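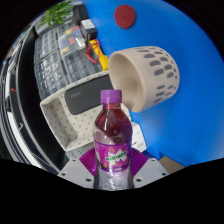
Romana Holub thinks the dog should have lived. She told me so on the phone before I had my coat off, and she told me again after supper, with more detail. According to her the whole last half hour of The Ferryman's Dog is a cheat, and a film that makes you love an animal for that long has no business leaving it on the wrong bank of the river.

I said I thought the ending was the best part. She said I was cold. We left it there and talked about her knee.

We saw it Saturday at the Handmont, the two of us and Maureen Treloar, the 5 o'clock showing. There were a fair number of children for that hour. The Handmont has new seats in the front half and the old ones behind, and we sat in the old ones because Maureen likes the aisle. The heat was on too high, as usual in February. I had my sweater off before the titles.

I want to get the film down while I still have it straight. It is hand-drawn, or looks it, and set in a river town called Vusham. The ferryman is old and hardly speaks. The dog turns up on the dock in the first few minutes and rides back and forth with him, and for a long stretch that is all that happens. They cross and they come back. I liked that stretch very much. A boy behind us did not and said so.

Then the bridge gets built and there is less and less for the ferry to do. You see it in the number of passengers. First the boat is full, then it's half full, then one woman with a hen, then only the dog. No one says anything about it and there is no song. I was already in trouble by the woman with the hen.
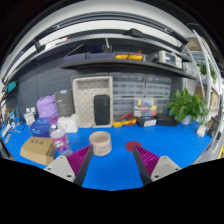

The part Romana objects to comes after the flood. The ferryman takes the boat out one more time to look for people, and the dog is left on the far side, and the bridge is down. He calls across. The dog hears him, you can tell by the ears, and sits. Then it's winter and then it's spring, and the dock is there and the dog isn't. I don't think it is certain the dog dies. I told Romana that and she made a noise.

Maureen didn't cry. She said in the car that she never cries at drawings, only at real people, and then told us she had to leave the room last month during a margarine commercial. I cried from the calling across until the lights came up. I had one tissue in my pocket and it was no good by then.

Some things I want to remember:

The sound of the rope. They use it all through, a kind of creak on two notes, and at the end you hear it over black.

The color of the water changes with each crossing. Maureen pointed this out afterward and I hadn't seen it. She says it goes from green to brown. I would have to go again to check.

The cartoon before the feature was about a snail and was not good.

The voice of the ferryman was somebody I knew from something, and I sat through all the credits to find out and still missed it. The names went by too fast. The music was by someone called Forsberg. There was only one name given for it, so I don't know if that's a first name or a last. 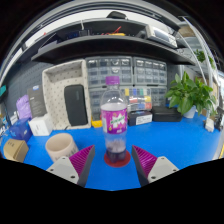 Romana wanted to know why I'd defend a thing that made me feel that bad. I didn't have a good answer on the phone. I have thought about it since. When I was nine or ten my father took me to a cartoon about a goose, and the goose's mate gets shot, and I was so upset he had to take me out to the lobby. He bought me a lemonade and we sat there until my sister came out and told us how it ended. It ended well. I never saw the end myself. I have always remembered the shot and the lobby and have never once pictured the goose being happy, though I know from my sister that it was.

So I would as soon have it the way they did it on Saturday. I'll try saying that to Romana, though she'll only ask about the knee exercises and whether I've found the sheet.

There's a sequel of sorts, Maureen says, called Sonasel, by the same people, with no animals in it. She has the disc and has offered to bring it over. Romana says she'll come if someone watches it first and tells her who dies. Maureen said she would do that.

Ticket was 20 for the two of us, Maureen paid her own. I owe Romana for the parking. Look up the ferryman's voice tomorrow. Call about the furnace.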